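Wanted: people who doubt that a play kitchen teaches anybody anything
Raptis Toy Review, Prandilberg

We are looking for 40 adults to set, use and clear a toy kitchen table and tell us plainly what they think of it. If you already love this sort of thing, please leave the place to somebody else. We have plenty of praise on file and most of it reads like the back of a box.

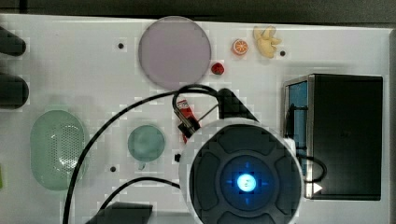
Play food makers promise a lot. Sorting, manners, healthy eating, a calmer supper. Starkel and Skundex both make such claims, and I have yet to see one that would survive a rainy afternoon with a bored child. Our table is set with the usual pieces: a lavender plate, a strawberry, a banana, an orange slice, a mint-green colander. Does a child learn to serve fruit from that, or just to leave it lying next to the plate? We want your view, in your own words.

What you would do: come to one session in March, lay the table for a pretend meal, put everything away again, and fill in a form. The form is 3 pages. Some of the questions are dull and we know it.

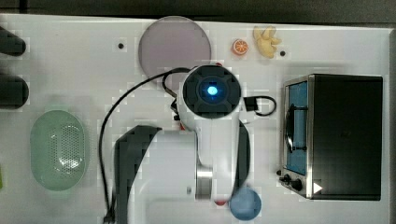

You should be over 18, able to stand for most of the session, and willing to say "I don't see the point" to a person's face. Parents, cooks and retired teachers are welcome. Toy sellers are not, and neither are their relatives.

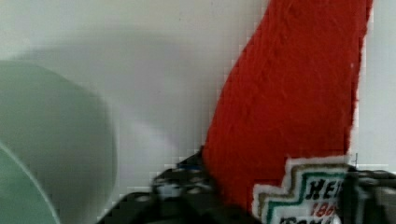
We pay travel within Prandilberg and a flat fee of 40 dollars. There are no free samples. We will not send you a certificate, and your remarks may be printed without your name.

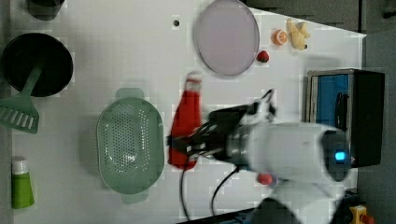
To apply, write to Joana Baptista, Raptis Toy Review, Box 557, Prandilberg, by 25th December. Keep it under 10 lines. Tell us about one toy that did not do what it promised. Letters that call play "magical" go to the bottom of the pile.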